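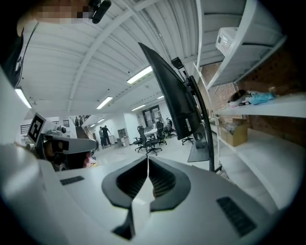
톤햄 공동 작업실 정리 프로젝트 보고서

호손 칼리지 생활공간디자인과 2학기 과제
작성: 일함 긴팅
함께한 사람: 리즈 파케트, 웨인 우엘레
지도: 론다 딜런 선생님
제출일: 10/06/2021

들어가며

처음 과제 안내문을 받았을 때 저는 당연히 예쁜 카페나 작은 서점 같은 곳을 고르게 될 줄 알았습니다. 주제가 '매일 쓰는 공간 하나를 골라 더 쓰기 좋게 만들어 보기'였으니까요. 그런데 리즈가 첫 모임에서 "우리가 진짜로 매일 쓰는 데는 작업실이잖아" 하고 말했고, 웨인도 저도 한참 서로 얼굴만 보다가 그만 고개를 끄덕이고 말았습니다. 그렇게 해서 톤햄 건물의 공동 작업실이 저희 과제가 되었습니다. 돌이켜 보면 참 잘한 선택이었어요. 덕분에 한 학기 내내 현장 답사를 따로 갈 필요가 없었거든요!

작업실은 위를 올려다보면 골이 길게 진 흰 금속 천장에 흰 보가 그대로 드러나 있고, 거기에 네모난 형광등이 앞에서 안쪽까지 이어집니다. 안쪽 벽은 붉은 벽돌입니다. 저는 이 조합을 무척 좋아합니다. 천장은 환하고 벽은 따뜻해서, 조금 어수선한 날에도 방이 차갑게 느껴지지 않아요. 그래서 저희는 맨 처음에 한 가지를 약속했습니다. 무엇을 바꾸든 벽돌벽은 가리지 말자는 것이었습니다. 이 약속 때문에 나중에 꽤 고생을 했는데, 그 이야기는 뒤에서 하겠습니다.

무엇이 불편했나

과제의 첫 단계는 불편한 점을 적는 것이었습니다. 저희는 문 옆에 공책을 한 권 걸어 두고, 누구든 불편한 일이 생기면 적어 달라고 부탁했습니다. 처음 며칠은 아무 글도 없어서 걱정했는데, 웨인이 첫 장에 "가위를 찾다가 점심시간이 끝났다"라고 쓴 뒤로는 글이 쏟아졌습니다. (나중에 알고 보니 그 가위는 웨인의 가방 안에 있었습니다.)

글은 대체로 비슷한 이야기였습니다. 선반에 올려 둔 물건의 주인을 모르겠다, 봉지 안에 뭐가 들었는지 열어 봐야 안다, 바닥에 둔 상자를 옮겨도 되는지 모르겠다, 책상에 앉으면 화면에 불빛이 비친다. 밤에 혼자 있으면 조금 무섭다는 글도 있었는데, 이건 저희가 어떻게 해 줄 수 있는 일이 아니어서 마음만 전했습니다.

리즈는 이 글들을 전부 옮겨 적어 분류했습니다. 옮긴 글만 거의 2000자나 되어서 본문에는 싣지 못했고, 부록 11쪽에 붙여 두었습니다. 시간이 되시면 꼭 읽어 봐 주세요. 저희 보고서에서 제일 재미있는 부분이라고 저는 생각합니다.

선반 이야기

저희가 시간을 가장 많이 쓴 것은 흰 금속 선반이었습니다. 기둥에 구멍이 죽 뚫려 있어서 단의 높이를 옮길 수 있는 종류인데, 저희가 과제를 시작하기 전까지 그 높이를 바꿔 본 사람을 만나지 못했습니다. 처음 놓인 그대로 모두가 거기에 맞춰 살고 있었던 셈이지요.

웨인은 선반을 아예 문 쪽으로 옮기자고 했습니다. 들어오면서 바로 물건을 꺼낼 수 있으니 일리가 있는 말이었습니다. 저는 안쪽에 그냥 두자는 쪽이었고요. 종이에 평면도를 그려 놓고 선반 모양으로 오린 색종이를 이리저리 밀어 가며 꽤 오래 다투었습니다. 결국 문 쪽에 두면 큰 물건을 들고 들어올 때 몸을 돌릴 자리가 모자란다는 것을 알게 되어, 선반은 벽돌벽 앞에 남기기로 했습니다. 대신 뒤판이 없는 선반의 장점을 살려 물건을 너무 빽빽하게 쌓지 않기로 했습니다. 그러면 물건 사이로 벽이 보이고, 약속도 지킬 수 있으니까요.

그다음은 어떤 물건을 어디에 두느냐였습니다. 지슬랭 포르탱 씨는 톤햄에서 오래 일하신 분인데, 저희가 선반 앞에서 끙끙대고 있으니 좋은 말씀을 해 주셨습니다. "손이 가는 대로 둔 물건은 손이 가는 대로 사라진다"고요. 저희는 그 말을 공책 표지에 적어 두고, 물건을 자주 쓰는 것과 가끔 쓰는 것으로만 나누어 보았습니다. 처음에는 색깔별, 크기별, 과목별로 나누는 근사한 표를 만들었는데, 표가 근사할수록 지키기가 어려웠습니다.

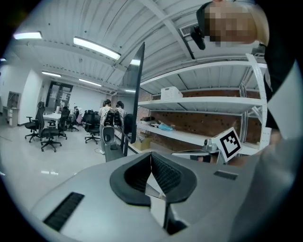 봉지나 가방에 든 물건도 선반에 그대로 올려 두어도 되나요?

며칠 안에 다시 쓸 물건이라면 그대로 올려 두어도 괜찮습니다. 더 오래 둘 물건은 통이나 상자에 옮겨 담고, 앞면에 이름과 내용을 적어 두면 찾기가 훨씬 쉽습니다.

저희가 정한 자리

위쪽 단에는 구멍 뚫린 흰 플라스틱 통처럼 가볍고 형태가 단단한 것을 올리기로 했습니다. 이런 통은 안이 조금 들여다보이고, 키가 작은 사람도 가장자리를 잡고 내릴 수 있어서 좋습니다. 저희 셋 중에 키가 제일 작은 리즈가 직접 내려 보고 합격 판정을 내렸습니다.

아래쪽 단은 부드러운 것의 자리입니다. 접어 둔 가방이나 하늘색 비닐봉지 같은 것은 위에 두면 슬그머니 흘러내리기 쉬운데, 아래에 나란히 두면 그럴 걱정이 덜하고 눈에도 잘 들어옵니다. 저는 사실 봉지를 모두 없애고 싶었습니다. 그런데 공책에 누군가 "봉지는 집에 갈 때 들고 갈 거예요, 버리지 마세요"라고 적어 놓은 것을 보고 마음이 약해졌습니다. 사람들이 편하게 쓰는 방식을 보기 싫다는 이유만으로 빼앗을 수는 없겠더라고요.

갈색 골판지 상자는 선반 아래 바닥에 둡니다. 무거운 것을 들어 올리지 않아도 되고, 지나다니는 길도 막지 않습니다. 다만 상자를 하나 더 쌓기 시작하면 금세 탑이 되어 버리기 때문에, 상자 위에는 아무것도 올리지 않는 것을 규칙으로 삼았습니다. 이 규칙은 아직 완벽하게 지켜지지는 않습니다. 저부터 외투를 한 번 올려 두었다가 웨인에게 들켰습니다.

빛과 화면

불빛 문제는 생각보다 까다로웠습니다. 형광등이 여러 곳에 있으니 방 전체는 밝은데, 그만큼 화면에 비칠 빛도 많습니다. 론다 딜런 선생님께서는 전등을 바꾸기 전에 앉은 사람의 눈높이부터 확인해 보라고 하셨습니다. 그래서 저희는 돌아가며 책상에 앉아 보고, 나머지 사람이 모니터를 조금씩 돌리면서 "지금은?", "아까가 나았어!" 하고 소리치는 시간을 가졌습니다. 지나가던 분들이 무슨 놀이를 하느냐고 물으실 정도였어요.

정면으로 두는 것보다 모니터를 비스듬히 틀었을 때 화면 읽기가 편하다는 의견이 많았습니다. 하지만 너무 틀면 옆 사람이 지나갈 때 모서리에 팔꿈치가 닿을 수 있습니다. 책상마다 앉는 사람이 달라지니 각도를 하나로 정해 두지는 않았고, 다 쓴 다음에는 받침대를 책상 안쪽으로 밀어 두자고만 안내문에 적었습니다. 전등 덮개를 바꾸는 방법도 알아보았지만 과제 범위를 넘는 일이라 제안으로만 남깁니다.

이름표 붙이기

이름표는 웨인이 맡았습니다. 첫 번째 시안은 글씨가 너무 멋져서 아무도 읽지 못했고, 두 번째 시안은 구식 타자기 글꼴이었는데 이것도 멀리서는 흐릿했습니다. 결국 굵은 손글씨가 제일 나았습니다. 종이에 쓰고 투명 테이프를 덧붙이면 끝이라 누구나 고칠 수 있고요. 저희는 이름표에 물건 이름, 두고 간 사람, 다시 가져갈 때를 적도록 칸을 그렸습니다. 다시 가져갈 때를 '언젠가'라고 적은 분이 벌써 계신데, 그분께는 제가 따로 여쭤볼 생각입니다.

잘된 점과 아쉬운 점

제일 기뻤던 것은 공책에 적히는 글이 달라졌다는 점입니다. 요즘은 불평보다 "테이프 다 썼어요, 다음에 올 때 가져올게요" 같은 글이 더 자주 보입니다. 정리가 사람을 다정하게 만든다고까지는 못 하겠지만, 적어도 서로 말을 걸게는 해 주는 것 같습니다.

아쉬운 것은 계획을 너무 크게 잡았다는 점입니다. 저희는 처음에 가구 배치와 선반, 전등, 벽 장식까지 모두 손대려고 했고 그 바람에 앞의 몇 주를 회의만 하며 보냈습니다. 벽 장식은 결국 한 장도 걸지 못했어요. 벽돌벽이 그대로인 지금이 더 마음에 드니 저는 괜찮지만, 그림을 골라 둔 리즈에게는 미안한 마음이 있습니다. 또 바꾸기 전의 모습을 제대로 기록해 두지 않아서 비교할 자료가 공책밖에 없습니다. 다음에 비슷한 과제를 하는 분들은 무엇이든 옮기기 전에 먼저 그려 두시기를 권합니다.

앞으로 할 일

11월에 한 번 더 작업실을 둘러보고, 이름표와 선반 규칙이 그때까지 살아 있는지 확인하려고 합니다. 지켜지지 않는 규칙은 과감하게 지우고 공책도 새것으로 바꿀 예정입니다. 선반 단의 높이는 쓰는 분들의 의견을 더 들은 뒤에 조정하겠습니다.

평면도 원본과 이름표 양식은 317호 과 사무실에 맡겨 두었으니 필요하신 분은 가져다 쓰셔도 됩니다. 평면도 뒷면에 붙은 색종이 선반은 떼지 말아 주세요. 풀이 약해서 잘 떨어집니다.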